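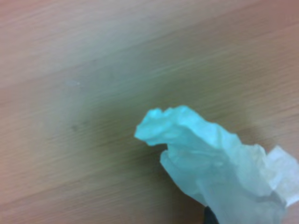

April 1, 2025

Spent most of the day at the table going through the gift wrap. It has been living in two bags under the stairs and I was tired of buying more when we already had it.

Tissue paper took the longest. The pale blue-green sheets were the worst of the lot, all creases. I flattened what I could with my hands and tried one under a dish towel with the iron on low. It came out fine but it was slow, so I only did the big pieces. The small ones went into a shoebox to use as filler. White next, then the striped, which I don't like and will give to Jayanthi if she wants it.

The table could use some attention too. There are a few marks I don't remember. I wiped it down before lunch and put oil on the list, then crossed it off again until I find out what the finish is.

Farzana called at noon about July. She wants to do the party favors herself and asked if I had enough paper for 9 bags. I said yes. She is still deciding between soap and jam. I said soap, it packs easier.

Ribbon in the afternoon. Anything shorter than my forearm got thrown out. The rest is wound on cardboard and sits in the old Bevetti tin, with the tape and the good scissors. Gift tags are in an envelope in the same tin.

Everything fits in one bag now and the other is folded up inside it. Leftover soup for supper. Still need to call Jayanthi about the striped paper, and pick up double-sided tape.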